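Equipment Planning Lead, Manipulation Cells
Clutside, Bunis site
Full time, permanent. Reports to Otakar Říha, Head of Lab Operations.
Reference 91-P

Scope of the position

Clutside builds and operates two-arm tabletop cells in which demonstration data for grasping and assembly tasks is recorded. The Bunis site currently runs 13 cells. The approved plan takes it to 53, in phases, over two budget years. The Equipment Planning Lead owns the purchasing plan, the capital budget and the delivery schedule for that expansion, and the spares budget for the cells already in service.

The position sits between engineering and finance. Engineering issues the cell specification. Finance sets the spending limits per phase. The Lead turns one into orders that fit the other, and reports the difference when they do not fit.

Duties

Maintain the bill of materials for the standard cell, down to fasteners, cable and connectors. The current bill is kept in a spreadsheet and has three known revisions in circulation. Merging them is the first assignment.

Request, compare and negotiate quotes for arms, grippers, camera modules, aluminum extrusion, mounting plates, controller boards and power supplies. Arms are quoted per pair. Quotes must state lead time, warranty terms, the price of a replacement joint and the repair turnaround.

Prepare the phase budgets. Each budget separates purchase cost, freight and duty, installation labor, first-year spares and disposal. Installation labor has been left out of past budgets and charged to operations. This will stop with the next phase.

Keep a failure record by part number and set reorder points from it. Cables, gripper fingers and tabletop coverings are treated as consumables. Joints and controller boards are treated as repairable stock. Camera modules are under review and the Lead will recommend a category.

Plan the task materials line: toy building bricks, cups, crayons, cartons, hand tools and similar objects. Unit cost is low but the line is ordered often, and it has overrun in every quarter so far. The budget code is separate from cell hardware and transfers between the two require written approval.

Plan floor space, power and network drops with the facilities group before orders are placed. A cell that arrives before its outlet is installed is counted as a schedule miss by the Lead, whichever group caused it.

Run acceptance on delivery. The checklist covers rail alignment, mount torque, cable routing, board status, camera view and wall covering. Rejected units are returned within the supplier's inspection window.

Maintain the working relationship with Tijani (extrusion and machined plates) and Hendosico (wiring and enclosure panels). Both supply agreements are due for renewal during the first year of the appointment. The Lead will recommend renewal, rebidding or a split.

Required

Four years or more in equipment purchasing, manufacturing planning, lab operations or a similar function, with direct responsibility for a capital budget.

Ability to read mechanical drawings and wiring diagrams well enough to catch a missing or duplicated part.

Strong spreadsheet skills. Candidates will be asked to correct a sample bill of materials during the interview.

Experience comparing repair against replacement over the service life of a machine, with the assumptions written down.

Clear written English. Most decisions at Bunis are made from a two-page memo.

Preferred

Previous work with small robot arms, grippers or machine vision hardware.

Experience with import paperwork for motors and electronic assemblies.

Working knowledge of an inventory or maintenance system. The site will select one this year and the Lead will write the requirements.

A degree in engineering, supply chain or accounting is useful but will not be used to screen applications.

Not part of this position

The Lead does not operate the arms, write control software or supervise recording staff. These belong to Ha-rang Kwon's group. New hires in all positions spend their first week at the cells, including one full shift on setup and reset, and the Lead is expected to return for one shift per quarter.

Working conditions

On site four days a week, one day remote. Regular hours are 8:30 to 5:00. Delivery weeks may start earlier, with time off in exchange. Some lifting is involved during acceptance; a hoist and cart are available for anything over the site limit. Travel to suppliers is limited to a few trips a year.

Compensation

Salary is set by grade and will be stated in the first call. Benefits include medical and dental coverage, a retirement match and an annual training allowance of $800, which may be spent on courses or certification fees. There is no bonus tied to underspending the equipment budget.

Selection process

A 30-minute call with Otakar Říha. A written exercise, two hours, paid, based on a phase budget with errors in it. A half day at Bunis, with interviews by finance, facilities and Ha-rang Kwon, and a walk through the floor. References are taken after the half day and only with the candidate's agreement.

How to apply

Send a resume and a one-page note describing one equipment purchase you planned: what was bought, what it was budgeted at, what it cost, and what you would change. Leave out supplier names if they are confidential. Cover letters are not needed. Quote the reference number in the subject line and address the application to Lab Operations, Clutside, Bunis.

Applications close Sat 21 March. Files received after that day will be held for the next opening. All applicants get a reply.

Agencies: no submissions, please.
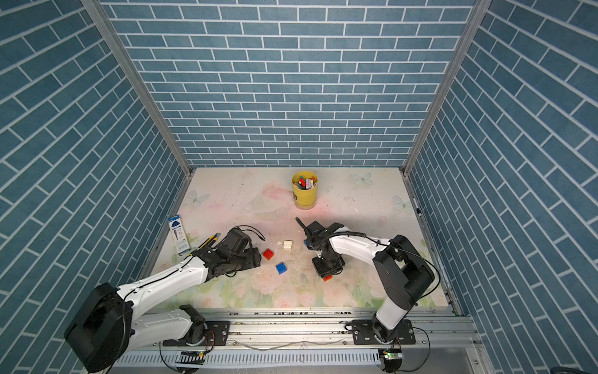 Two-arm cell with toy bricks on the work surface, Bunis site.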